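## 5. Recording your first batch of demos

Okay, the arm is bolted down, the cameras are talking to the Hekley recorder, and you're itching to drive something. Good! I wrote this section after my own first batch (600 episodes, of which I threw out far too many), so learn from my mess.

1. Set out the play food and dishes. I like a banana, the ketchup bottle, an orange slice and a couple of bowls, with enough space between them for open fingers to get in.

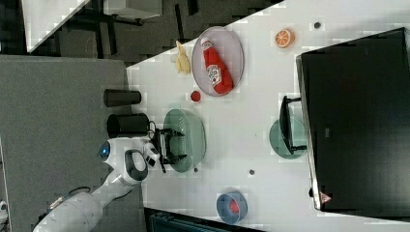 Don't line things up neatly. Ulla Nyberg's first set had everything in a tidy row, and the policy she trained on it went to pieces the moment a plate moved.

2. Open the wrist view and park the gripper over the colander with the fingers wide. You want to see both fingers and the whole rim. If one finger is missing, go back to section 4 and redo the camera bracket.

> **Note:** Shiny plastic throws glare. A few bright streaks are fine, and I leave them in (the model has to live with them too).
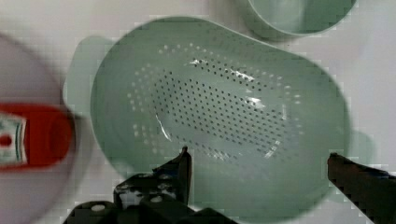
3. Switch to the overhead view and jog the arm slowly through its reach. Watch the cables the whole time, and stop if a loop catches on a dish.
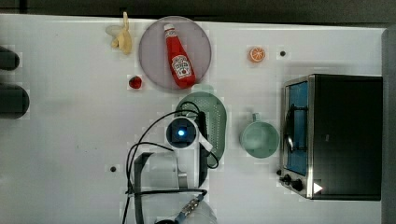 *Overhead view, gripper above the colander, mug and toaster oven to the right.*

> **Caution:** Keep the wrist well clear of the toaster oven door. Eyvindur Juhl clipped ours in October and we spent an afternoon recalibrating.

4. Type the task in plain words, like "put the strawberry in the colander," then press **Record**. Wait for the beep before you touch the controls!

5. Drive to the strawberry at an easy pace. Check the wrist view before you come down: you want it sitting between the fingertips, with nothing else in the gap.
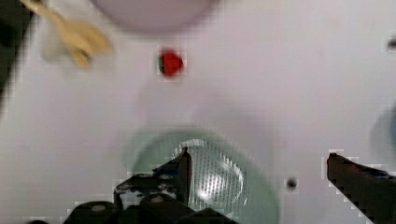 If you're off to one side, back up and come in again. I keep those episodes, by the way, and tag them `recovery`, because a model that has only seen perfect approaches gets stuck after its first miss.

6. Press **Stop**, mark the episode good or bad, and shuffle the table. I take a break every 13 episodes or my driving gets sloppy.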